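The Grip That Read as Empty

A soft object closed between two fingers can measure almost the same as nothing at all. At Motside's test room in Turnden, that small difference let an arm go back down for a second object while it was still holding the first.
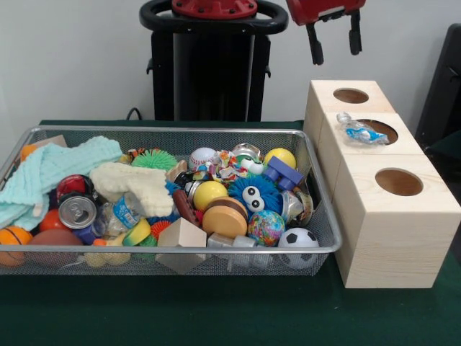 By Selma Krasniqi
Features | October issue

The job is a mixed pick. The arm takes an object from a packed wire basket, carries it to a wooden block with open holes in the top, and lets go. Balls, cans, bottles and knitted cloth all go through the same routine. The controller, a Jitow unit, decides whether a pick has worked by reading the gap between the fingers once the motor stalls. A gap wider than the threshold counts as a hold. Anything narrower counts as a miss, and the arm tries again.

The threshold was 6 millimeters. A baseball or a soda can clears that by a wide margin. A single layer of knit does not. Pinched at full force, it measured 5.

The fault showed up on a Sunday run, after around 2,000 picks. The gripper closed on a fold of cloth, lifted it and logged a miss. The retry routine should have opened the fingers first. It skipped that step, as it had been written to do after a miss, to save time: the fingers were assumed to be empty and were opened only on the way down. The descent began with the cloth still pinched and part of it caught on the rim of the basket. The cloth pulled tight and the basket slid toward the edge of the table. Amra Softić reached in to steady it.

The arm stopped on its force limit before it touched her. The stop worked as designed, but it came late. The load had built up sideways through the cloth, and the limit in use had been tuned for vertical contact. The log shows the basket moving for six seconds before the stop.

Motside's report lists the threshold as the root cause and the retry routine as a contributing factor.
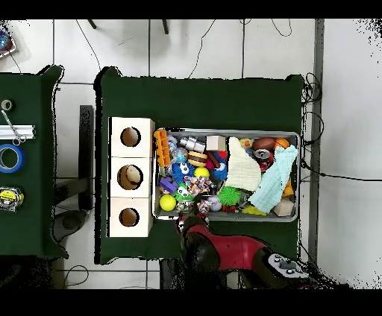
Doina Stojanović puts them the other way around. A threshold will always be wrong for some object, she argues, and a machine that handles cloth will sooner or later hold something it cannot measure. What she objects to is a motion that starts on the strength of a guess. In her view the fingers should open over a safe spot after every miss, whatever the gap reading says, and the lost time should be accepted.

Her change went in first. After a miss, the arm now backs off, opens fully and waits for the wide-gap reading before it moves down again. Motor current was added as a second check. Cloth under load draws a different current curve from bare fingers meeting each other, though the two overlap when the knit is thin.

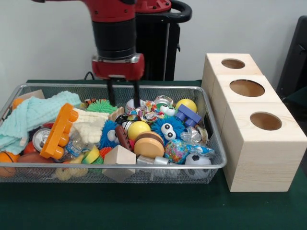 The force limit took longer. Lowering it across the board gave false stops whenever the fingers brushed a neighboring object, and in a packed basket they brush one on most descents. The present setting keeps the old vertical value and applies a tighter one to sideways load. It has been tested with cloth snagged on purpose at each corner of the rim.

The rule for people changed too. Reaching in now requires the stop button first, even if something is about to fall. Manouchehr Salehi wanted a light curtain as well. It has been ordered, and until it is fitted the cell runs only with a second person at the button.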